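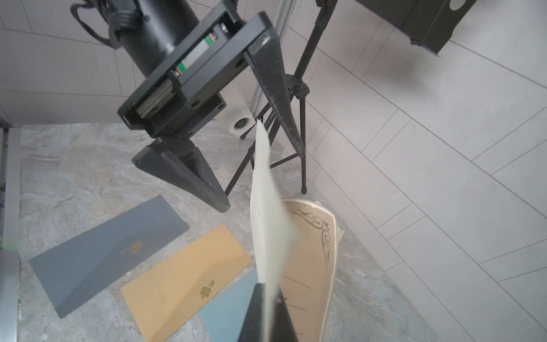

Filed under: Home & Paper, Conversations

I went over to Stalport in January to talk paper with the woman who runs Jendis, a tiny card workshop, and we ended up on the floor within minutes (my knees!). "I've got a perfectly good desk," she told me, "but I can't think at it. Cards want spreading out."

She's been at it 17 years and still hates white. "Cream is kinder. White shouts at you." I asked about curling, my own great misery, and she laughed. "Thin sheets twist if you so much as breathe. Hold the bottom and let the top do what it likes."

Her orders for Besness go out in packs of 9 – she'd just finished a run of 2,332 cards and was, she said, "sick of the sight of envelopes".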